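Pollock House - Room 56

Room 56 is on the Emar Street side of Pollock House and rents as a furnished single. It was repainted in January. Rent covers heat, water and use of the laundry on floor 4. Furniture stays with the room - please don't move it into the hall or trade it with a neighbor.

Desk and refrigerator
White desk against the wall, with the compact refrigerator right beside it. The desk top has some light scuff marks.

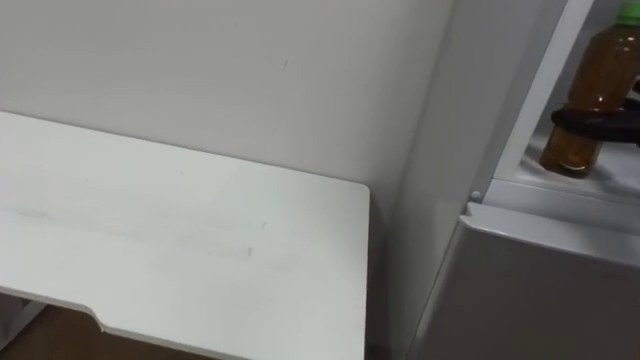
Defrost the refrigerator before you move out and leave the door propped open overnight. Scuffs already listed on the move-in sheet are not charged. For repairs, call the Oler office at extension 3483.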